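# 의류 접기 작업용 양팔 로봇 키트 Plorthorpe

Plorthorpe 키트는 옷과 천처럼 모양이 일정하지 않은 물건을 다루기 위한 양팔 작업 키트입니다. 판매와 기술 지원은 Costcombe에서 담당하고 있습니다. 저는 이 페이지의 한국어판을 맡은 Úna Ní Chonaill입니다. 한국어는 제 모국어가 아니므로, 이해하기 어려운 표현이 있으면 알려 주시기 바랍니다. 다음 개정 때 고치겠습니다.

최종 수정: 2018년 12월 27일

## 어떤 분에게 맞는 제품입니까

이 키트는 연구실, 대학교의 실습실, 그리고 세탁물 자동화를 준비하는 회사를 위해 만들었습니다. 옷은 상자나 병과 다르게 잡을 때마다 모양이 바뀝니다. 그래서 팔의 속도보다 손끝의 모양과 누르는 힘의 조절을 더 중요하게 생각하고 설계했습니다.

공장의 생산 라인에 바로 설치하는 제품은 아닙니다. 하루 종일 쉬지 않고 운전하실 계획이라면, 주문하시기 전에 저희와 먼저 상담해 주십시오.

## 키트의 구성

- 로봇 팔 2대와 각 팔의 그리퍼
- 손목 카메라와 머리 위치 카메라
- 제어용 컴퓨터와 비상 정지 버튼
- 동작 기록 프로그램 Stendilis (라이선스 3년)
- 케이블 묶음, 예비 나사, 육각 렌치
- 설치 설명서 (영어, 포르투갈어, 한국어)

작업용 테이블은 포함되지 않습니다. 이미 가지고 계신 테이블을 사용하셔도 됩니다. 다만 상판이 평평하고, 팔이 움직일 때 흔들리지 않아야 합니다. 테이블 높이는 83 cm를 권합니다. 이보다 낮은 테이블에서는 팔의 받침대를 따로 조정해야 합니다.

## 작업 모습

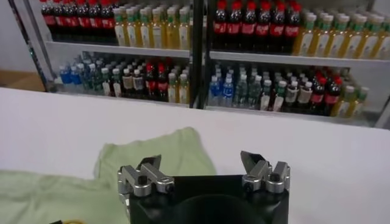
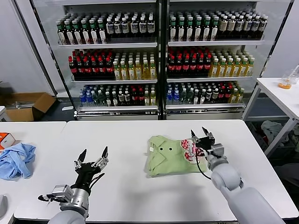
*첫 번째: 손목 카메라로 본, 벌어진 그리퍼와 연두색 천. 두 번째: 머리 위치 카메라로 본, 접힌 폴로셔츠를 누르는 오른팔 그리퍼.*

## 그리퍼에 대하여

그리퍼의 손끝은 공구로 분리할 수 있습니다. 나사를 풀 때에는 반드시 전원을 먼저 끄십시오. 손끝을 바꾼 후에는 Stendilis에서 영점 맞추기를 다시 실행해야 합니다. 이 과정을 잊어버리면 그리퍼가 테이블을 너무 강하게 누를 수 있습니다. 제가 받는 고장 문의 중에서 이 문제가 제일 많습니다.

얇은 면과 니트 셔츠는 기본 설정으로 시작하셔도 됩니다. 미끄러운 안감이 있는 옷은 잡는 힘을 한 단계 올려 주십시오. 청바지처럼 두꺼운 옷은 접은 부분이 다시 올라오는 경우가 있습니다. 이때는 누르는 시간을 길게 설정하는 것이 좋습니다. 단추가 큰 코트와 털이 긴 옷은 아직 권하지 않습니다.

## 카메라와 기록

카메라의 영상과 팔의 관절 값은 같은 시간 기준으로 저장됩니다. 손목 카메라는 손끝 가까이를 보고, 머리 위치 카메라는 테이블 전체의 상황을 봅니다. 둘 중 하나만 켜고 기록하는 것도 가능하지만, 나중에 추가할 수는 없으니 처음부터 두 가지를 모두 켜 두시기를 부탁드립니다.

유리문이나 거울이 있는 방에서는 조명의 반사를 미리 확인해 주십시오. 배경을 꼭 비울 필요는 없습니다. 기록을 하는 동안에는 조명의 밝기를 바꾸지 마십시오.

## 설치와 교육

설치에는 2일이 걸립니다. 첫날은 팔의 고정과 배선을 하고, 다음 날은 사용자 교육을 합니다. 교육은 Edivaldo Vasconcelos가 진행하며, 영어와 포르투갈어로 들으실 수 있습니다. 한국어 통역이 필요하시면 신청서에 적어 주십시오. 통역 비용은 견적에 별도로 표시됩니다.

설치 장소에는 접지된 콘센트가 필요합니다. 멀티탭 하나에 팔과 컴퓨터를 모두 연결하지 마십시오. 케이블은 팔이 끝까지 뻗었을 때에도 당겨지지 않도록 여유를 두어야 합니다.

## 11월 이후 변경된 내용

- 그리퍼 케이블의 고정 클립을 더 단단한 것으로 바꿨습니다. 이전 클립을 사용하시는 고객께는 무상으로 보내 드립니다.
- Stendilis에서 기록 파일의 이름을 한글로 쓸 수 있습니다.
- 설명서의 비상 정지 부분을 다시 썼습니다. Kátia Conceição의 지적에 감사드립니다.

## 견적과 문의

가격은 교육 장소와 운송 거리에 따라 달라지기 때문에 이 페이지에는 적지 않았습니다. 견적은 Costcombe 영업 담당 Ronaldo Frota에게 요청해 주십시오. 요청하실 때 테이블의 크기, 주로 다루실 옷의 종류, 원하시는 설치 시기를 함께 적어 주시면 답변이 빨라집니다.

부품만 따로 구입하시는 경우에는 제품의 일련번호가 필요합니다. 번호는 제어용 컴퓨터의 뒷면에 있습니다.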